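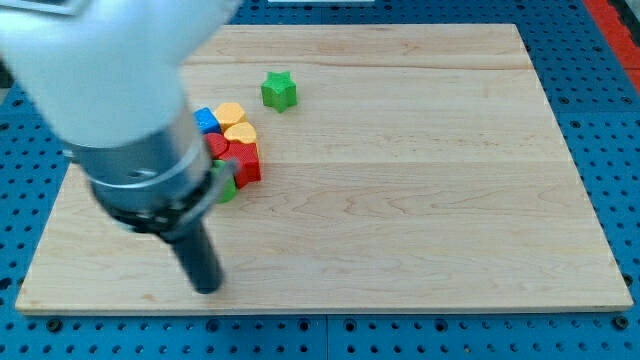 March 11, 2019

Finally got back to the maple board this morning, after promising myself since September that I would write down what I know about it before I forget which parts I only think I know. It has become the piece of wood everything in this corner gets set down on, the colored blocks included, and I have grown fonder of it than a person probably should be of a glue-up. It sits on the blue perforated table with a good margin of holes showing on all sides, and from the front you get that pale blond color with the thin front edge catching the light, which still pleases me. The grain goes wavy and a bit darker toward the lower right. I remember thinking about hiding that patch at the back when I laid the strips out, and I am glad I left it where I can look at it.

Now, the seams. Two of them can be made out running across the board, one roughly a third of the way down from the far side and the other a little nearer, and I have been going back and forth on whether they are a problem. Ran my thumbnail along both today. The farther one I can't feel at all. The nearer one I can feel for a short stretch toward the left end, then it disappears. Amos Ridgeway came over with his good straightedge and we took turns squinting under it like two old men at a chess game, and he says leave it. His reasoning is that a seam you can feel with a nail but can't catch a block on is a seam you should stop touching. I wrote that on the whiteboard and he rubbed it off.

For the record, because I had to dig through three old notebooks to find it: the strips came from Mercado, out of the same delivery as the shelf stock, and the glue was the Sumier we still have half a jug of under the sink. Clamped overnight. I did not write down how many clamps, so whoever does the next one will have to use their own judgment, and I'd say use more than you think. Finish was two thin coats of the Troteo oil, wiped on with a rag and wiped off again sooner than the can tells you to. The first test piece I left to soak as long as the can said and it went tacky and stayed tacky for most of a week, with sawdust in it.

Sanding went 80 grit, then up through whatever we had in the drawer. I would like to say there was a plan. The 80 was too coarse to start with on the front edge and I spent a long time getting those scratches back out by hand, with the paper folded over a scrap. Next time start finer there and be patient.

Blocks. I have been setting them out in a cluster near the middle of the board and so far that is the place I like best for them, since the left stays open and you can slide one across without rearranging the whole family. They slide a little more easily along the grain than across it. I thought I was imagining this, so I got Amos to try with his eyes shut, and he picked the same direction both times, which is two tries and proves nothing, but I enjoyed it. Might be the oil. Might be the last pass of sanding, which I did lengthwise only. If it bothers anyone, a light going-over with a worn piece of paper and a fresh wipe of oil should even it out, but please come and ask me first — I'd like to be there.

Size question from Unduton, who want one like it for their own bench. Their drawing asks for 396 mm by 266 mm and 17 thick. The footprint is fine. The thickness makes me nervous for a board made of strips, and I've told them so in what I hope was a friendly way. I'd want to leave it heavier and let them plane it down if they really can't live with it. Also asked whether they want the lighter strip along the front edge or whether plain will do. It is an extra afternoon of work and I would do it anyway, but they are the ones paying for the afternoon.

To do:

Wipe the board down with a dry cloth, no water, and look again at the left end of the near seam in raking light.

Buy oil. The can is nearly empty and the lid has glued itself on again. Amos got it open with a spoon.

Ask Mercado if they have anything with more of that wavy figure. I know the straight stuff is easier to glue. I want the wavy stuff.

Find out who has the cork sanding block — it was in the drawer last week and it has my initials on the bottom.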